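Open day at Tiro, quick write up before I forget it all

OK so I finally went. I've been saying I'd go to one of these for years and there was always something. November, cold, got on the early train to Furville with a coffee and no breakfast. Bad plan. The Tiro building is a 6 minute walk from the station if you go the right way. I did not go the right way.

Sign in, sticker with my name, spelled wrong. Then a hallway, then another hallway, then the demo floor. Bigger crowd than I figured, they told us 80 had registered and it felt like all of them were standing in front of me. Lots of students. A couple of people from Gotholm who make conveyor parts and wanted to talk about conveyor parts.

First half hour was slides. Skipping that. The one thing I wrote down was that they want arms that can deal with soft stuff, clothes and bags and straps, the things that don't hold a shape. Boxes are easy, everybody does boxes. A strap goes wherever it wants. I work with boxes so I felt a little called out.

Then they split us into groups and we got Emiliano Lozano, who runs the two arm cells. Talks fast, which I liked, but my notes are a mess because of it. He had the wrist views up on a big monitor and that was the best part of the whole day for me. You stand outside and look at an arm and think you understand what it's doing, then you see what it sees and wow, no. Everything is huge and way too close. 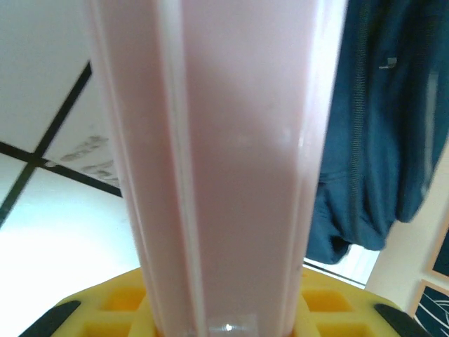
Wrist view, pink plastic right up close. Yellow lattice at the bottom, blue jacket in back.

I spent a while just figuring out which way was up in that one. The bright patch on the left is totally blown out and I asked about it. Emiliano said they leave the light alone on purpose, they want the thing to cope with a bad window. Makes sense. Our line has the same trouble every afternoon when the sun gets in by the loading doors, and our fix is a piece of cardboard. Not proud of it.

Somebody asked about the pads. I had this idea that gripper fingers were all metal or hard rubber and these had a sort of waffle look. I wanted to squeeze one. Did not get to squeeze one. He said the shape matters more than the material for most of what they do, then he said the opposite about ten minutes later, so I'm going to email him.

Next stop was the cell itself. It's prettier than I expected?? The walls have flowers and leaves on them, line drawings on dark teal, big peach and gold circles. Looks like a nice restaurant bathroom. White tile floor, two arms on one rail at the front, and stuff laid out on the tiles. Backpack, book, a pink cloth thing. We stood there a good long time. A kid in front of me kept trying to guess which arm would move next and was wrong every time and did not care at all.

I took notes on the cables because I always do. Purple ones looping off the wrists and back down the arms, with lots of slack. On our old machine the cable is what goes first, always, so I look at slack before I look at anything else. Theirs seemed generous. Whether it survives a year of that I have no idea, and they havent been running this setup for a year yet so neither do they.
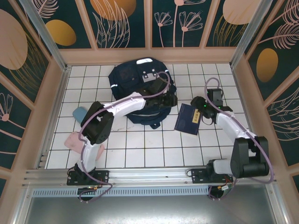 The bag part

This is what I came for really. My sister does returns for an online store and bags are the worst item she handles, she complains about them at every holiday. Straps tangle, zippers catch, pockets flop open. If a robot could do bags she would buy it dinner.

Emiliano did a short talk on this and then let us watch the monitor again. He said the run that day was number 2219 in the log, and I asked how many of those were good ones, and he laughed and said define good. Fair enough. He had a slide with grip attempts on it but it went by too fast and I only caught half the axis labels.

From the wrist the backpack is a whole landscape. You notice hardware you'd never look at on your own bag, the little rubber tabs on the zippers, the buckle slots, the reflective stripe. And then a light blue strip with a woven white band down the middle, right between the yellow pads, with the bag hanging out behind it. I have a bag at home with a zipper tab exactly like that and I've never once looked at it properly. 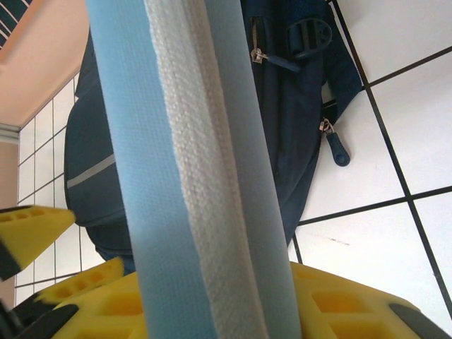 I asked how they pick where to grab something with no obvious handle, and the answer was long and had a lot of hand waving in it, literal hand waving, he was pinching the air. What I got from it: people run the arms by hand first, over and over, and the software learns from those runs. They rotate operators so it doesnt pick up one person's habits. There are 18 operators on the list right now. I asked if visitors could try it. No. Maybe in spring.

Lunch was sandwiches, decent. Talked to a woman from Iwasaki who had been to the last open day too and said it was half the size and there was no food, so things are going up.

Afternoon was a panel on safety fencing, I stayed for the first part and then ran for my train. Missed it. Sat in the station with a pretzel and typed most of this on my phone, so sorry for the state of it.

Stuff to follow up on:
Email Emiliano about the pads (shape or material, pick one)
Find out what cable that is
Ask if the spring date is real
Send my sister the bag pictures

Will post the panel notes if I can read my own handwriting.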